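Alel bedroom set - README

Sim episodes for the Skevine policy, tidy-up and fetch tasks. Rendered only, no real-world runs in this release. Put together in a hurry before the March freeze so expect rough spots.

What's in it
186 episodes, of which 88 are pick and place, 44 are door tasks, the rest is free driving with no goal
2 camera streams per episode, plus joint states and the text instruction
all episodes in the Sterwood house layout, object positions shuffled at reset

Instructions were typed by hand, not templated. Spelling left alone on purpose - the model has to cope with it. Typical ones: "get the clock off the dresser", "go thru the open door", "bring me the red thing".

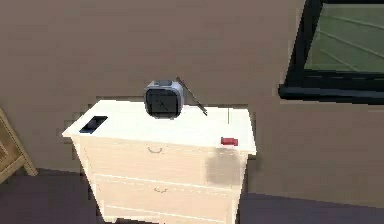
Both views come from the Sterwood layout.
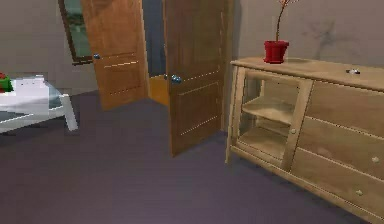
Known problems
Small objects near an edge sometimes fall at reset. Filter on the reset_ok flag, dont trust episode length.
Thin objects are hard to segment, masks for them are bad in some episodes. Will redo.
Door angle is logged in radians in the newer files, degrees in the old ones. Check the units field!!
Compression is heavy. Fine for training at low res, not much use for reading clock hands or labels.

Splits
Train / val split by reset seed, never by frame. If you re-split, keep it that way - otherwise val numbers look much too good. No test split yet.

Not for
Grasp force, anything with cloth, anything with people in the room. None of that was recorded.

Failed episodes are kept and flagged. Please leave them in if you repackage, the Snorradóttir baseline needs them.

To do: more doors, second layout, fix the masks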